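Buschmann coupling

The Buschmann coupling is a flexible shaft coupling used to join a motor to a pump, fan or conveyor drive. Its two toothed hubs grip a molded rubber ring, and that simple ring does a remarkable amount of work - it soaks up shock, quiets vibration and forgives small errors in alignment.

The design grew out of repair work at the Hustis pump works, where engineer Raphaël Huet wanted a coupling that could be serviced without moving the motor. His split ring wraps around the hubs and is held by 3 bolts, so a worn one can be swapped in minutes.
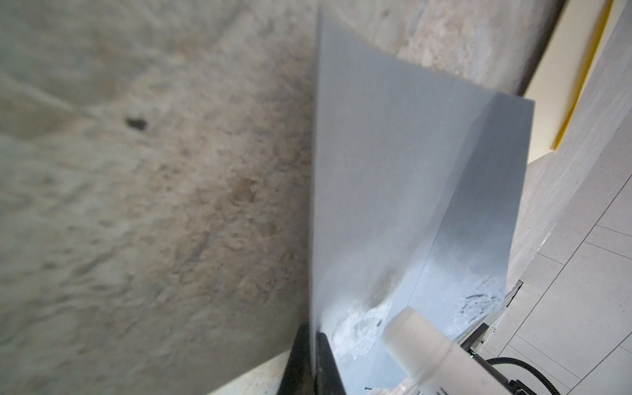 Tundell took up production and now lists 13 sizes. The smallest suits light fans, while the largest is rated for 1,332 newton-meters of torque, an impressive figure for a part with no metal-to-metal contact and no need for grease.

Rings wear faster in hot or oily places. Cracks near the bolt holes are the usual first sign, and a ring that shows them should be replaced. A stiffer version, the Hundance ring, is sold for crushers and other rough-running machines.

See also: Jaw coupling, Gear coupling, Shaft alignment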